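Pre-run checklist, laundry loading task
Stikberg controller, Olow perception stack
Bench: Hundolbridge, November

1. Emergency stop tested from both sides of the bench. PASS
Comment: Clean stop, and the planner came back up in a safe hold. Lovely to see after last month's restarts!

2. Joint limits loaded from the current file, not the cached one. PASS

3. Hand-eye calibration within 2 mm. PASS
Comment: Best we've had on this bench. The new fitting routine is a real treat to use.

4. Door and drum opening detected. PASS
Comment: Glossy front panels still throw up false edges now and then. The filter now wants the ring seen in 3 views in a row before it will let the arms move (have a look at the overlay, it's great fun to watch it lock on).

5. Two-arm tray hold, force balance between wrists. PASS WITH COMMENT
Comment: Logged over 300 control cycles. Small drift on the left side, inside tolerance. Vasilakis planner keeps the tray as one rigid body, so please don't switch to separate arm goals mid-task.

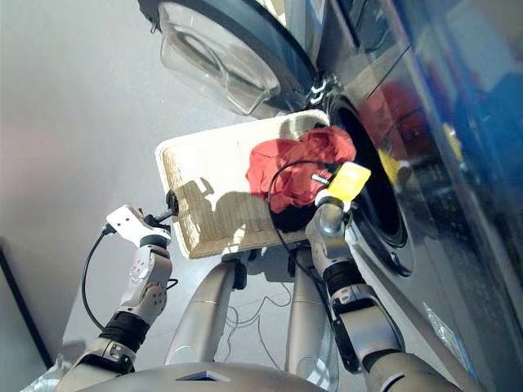
Item 5: tray held between both grippers at the drum opening, red and black cloth on top.

6. Cloth segmentation under shadow. PASS WITH COMMENT
Comment: Shadow from the arms falls across the tray and used to be labelled as dark fabric. Much better with the new weights. Black cloth under red is still the hard case, so check the mask by eye.

7. Cable clearance in the collision model. FAIL
Comment: The model has the arms but no loose cable loops. Keep speed at the low setting until they are added.

8. Floor clear of packaging and offcuts. TO DO before each run

9. Logs saved and disk space checked. PASS
Comment: 72 GB free.

Recheck item 7 after the next planner build.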